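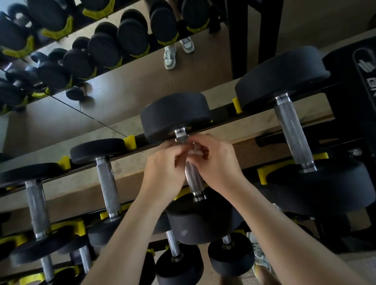
A fixed dumbbell is a hand weight whose heads are permanently joined to the handle. It differs from an adjustable dumbbell, which has plates that can be added or removed. Fixed dumbbells are usually sold in pairs and are common in gyms, hotels and home workout rooms.

Construction

The heads are often coated in rubber, which is easier on floors than bare iron. Handles are commonly steel, with a crosshatched pattern called knurling cut into the grip. A smooth collar may separate the grip from each head.

Storage

Dumbbells are kept on tiered racks. Some racks have flat shelves; others use saddles, shaped supports that hold each head separately. Pairs are normally arranged by weight, with the heaviest on the lowest tier.

Cleaning

Skin oil, chalk and dust collect in the grooves of the knurling. Handles are wiped with a cloth or paper towel, and a soft brush can be used on packed chalk. Bleach is generally avoided – it can damage both chrome and rubber.
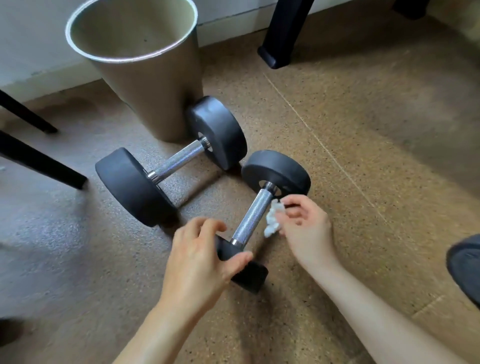
Wiping the knurled handle of a rubber-headed dumbbell.

Steel handles should be dried after cleaning to prevent rust. Rubber heads can be washed with mild soap and water.

See also: Barbell, Kettlebell, Weight plate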